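News > Local > Water & Sewer

Premton water rates to rise in August, shutoff hours set for Gwynne Street

PREMTON - Water customers will pay more starting in August after the town council voted Tuesday night to raise the base rate for the first time in 13 years.

The base charge goes up $2 a month. Tiered rates for heavy users stay put for now. Council member Liviu Mihăilă voted no, said he wanted to see bids on the pipe work first.

"We're asking people to pay before we know what we're buying," Mihăilă said.
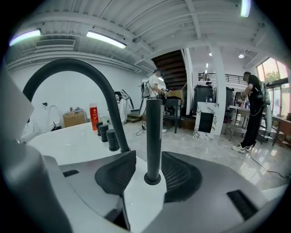 A black post and handle against glossy white. The new base rate applies to all homes on town water.

Money goes to the Gwynne Street main, which broke twice over the winter and left the blocks east of the library dry most of a weekend. Public works director Tamara Bogdan told the council the line is cast iron, well past its time, and patching it again would be throwing good money after bad. First phase replaces 300 feet of pipe between the firehouse and Didier Avenue.

Crews will shut off water overnight while they tie in the new section. Hours are 10 p.m. to 5 a.m. Door tags go out ahead of time, Bogdan said, and anybody who doesnt get one should call the office. Customers may see cloudy or rusty water after service comes back. Run the cold tap till it clears, hold off on laundry.

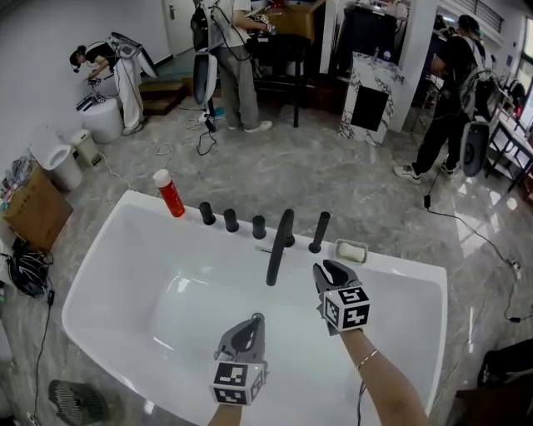 Not everyone was sold. Stela Neagu, who rents on Didier, asked why apartment buildings pay the base charge per unit when there is one meter in the basement. Town clerk Safta Costache said the ordinance was written that way and changing it would take a seperate vote. Neagu said she'd be back.

Seniors enrolled in the town's discount program keep their current rate through the end of next year. Sign-up is at the clerk's window, bring a recent bill and ID. Renters can apply too if the bill is in their name.

Parking on Gwynne will be limited to one side during the work. Trash pickup not affected.

Council also tabled the leaf pickup contract and approved $50 permit fees for block parties. Public works will hold a drop-in session on the pipe project Saturday at 10 a.m. in the library meeting room, side entrance.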